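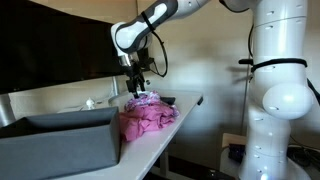
La tela rosa y la estampada, sobre la mesa blanca, junto a la caja gris.

El inventario de la casa de Stultamthorpe se abrió en octubre, a las 9 de la mañana. Gizella Takács anotó la dirección, el número de expediente y el estado de la mesa: blanca, lisa, sin daños. La compañía Klinhom pagaba por prenda registrada. No pagaba por conjeturas.
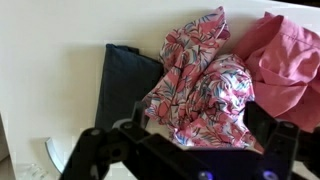

El formulario admitía tres categorías: plegado, semiplegado y sin plegar. Gizella asignó la primera a la prenda azul marino, casi negra, cuyo borde quedaba metido bajo la del estampado tropical. Esta última pasó a la tercera categoría. En la casilla de propietario escribió «hermana» y después lo tachó. El procedimiento exigía apellido.

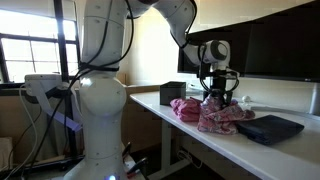 La tela de flores, entre la rosa lisa y la azul marino plegada.

A mediodía telefoneó a la oficina de Vakville. Preguntó si un tasador podía retirar un artículo del lote. Le leyeron el artículo 2 del reglamento: podía comprarlo, a precio de tasación, con recargo por trámite. El total ascendía a 500. 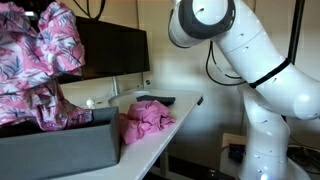

Firmó la solicitud con tinta negra y adjuntó el recibo. En el apartado de motivo puso «uso doméstico». El tren a Clilleck salía a las 3. Cerró la carpeta, comprobó la llave del gas y dejó la luz del pasillo encendida, como la había encontrado.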